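# Drasura talk, speaker notes

18 Oct 2024, second slot after coffee. Keep water on the lectern this time!

**Opening**

Hi everybody. So I've spent the last few months living with Drasura, the gripper simulation kit from Ruritz, and I want to tell you whether it's worth your money. Short answer, mostly yes, with a grumble or two that I'll get to.

(Ask who's bought a sim package and then never opened it. Put my own hand up.)

**What you get**

The basic license is 1049 dollars a year and covers 5 seats. You get the simulator, a two-finger gripper model, a wrist view, and a library of 118 surfaces to work over. I laughed when I saw that number, who needs that many tabletops? Then I trained on a plain white one and my policy fell to pieces the second I swapped it out. So okay, Ruritz, you win that round.

The speckled ones are the mean ones. All that gray on pale gray, blotches everywhere, and your detector starts seeing little parts that don't exist. I start every new policy there now, fingers apart and nothing to grab, and check that it stays calm. 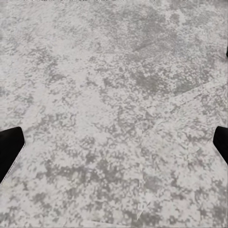 My rule is 20 empty runs before I add a single object. If the fingers close on thin air even once, I go back and fix the perception side first. It's boring, and it saved me a whole week in June when I was porting the Kesell bin job over.

**The grumbles**

Shadows! The default lighting is very flat, and you have to dig through two menus to change it. Please, Ruritz, put it on the front panel. The manual also skips straight past finger calibration, so I ended up guessing (tell the upside-down wrist story if the room seems awake, skip it if we're running late).

**Versus Tamayo**

Tamayo's service is the other one people ask me about. It runs in the browser, setup is quicker, and their support folks answered me the same afternoon. But you can't bring your own surfaces, and for me that's a dealbreaker. If you only ever pick from one clean conveyor, go with Tamayo and enjoy your evenings.

**Wrap**

Pause for questions before the live demo. Laptop on mains power, notifications off, and load the speckled surface first.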